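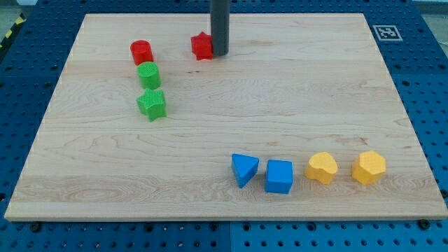 Last updated: 16 Mar 2019

Print this message | E-mail this message

Re: [bread] Rye starter gone quiet over winter

Phong Lò wrote:

> My rye starter used to double by lunchtime and now it just sits there
> looking gray. I've fed it twice a day all week with the same flour as
> always (Sandale dark). Kitchen is colder than it was in September.
> Should I throw it out and start again? I'd hate to, it's the one I got
> from the Lazaridis bakery before they closed.

Oh please don't throw it out, Phong! Mine went the same way two winters ago and it's now the best it has ever been (I baked three loaves with it last weekend and gave away only one).

I think you're feeding it too often for a cold kitchen. If it hasn't risen and you toss half and add fresh flour, you thin it out a little more every time. Skip a feeding, or even two, and wait until you see bubbles along the side of the jar. Then take just a spoonful, and give it equal weights of rye and warm water. I keep mine in the oven with only the light on, and wow, what a difference that made.

The other thing I'd try is a different flour for a few days. I love Sandale for the loaf itself, but the starter seems to perk up on the coarse stuff from Clusov, the one in the paper sack. Whole grain anyway, whatever you can find.

Once it's lively again, do try the Jusau loaf! It's so forgiving. My numbers for one big tin:

955 g dough total, more or less half of it rye
6 hours first rise if the room is cold
a good spoon of caraway, lightly crushed

I used to make 1000 g of dough and it came over the top of the tin every single time, so stick with the smaller batch. Let it sit overnight before you cut it. I know, I know, but the crumb is gummy if you don't.

And could you dry a bit once it's back? Smear it thin on baking paper, leave it till it flakes and put it in a jar. I'd gladly swap you some of mine for a piece of the Lazaridis one.

Happy baking,
Marit

Recent messages in this list:
Caraway or fennel in the Jusau loaf?
Clusov coarse rye, where to buy
Lids for long tins
Gummy crumb, again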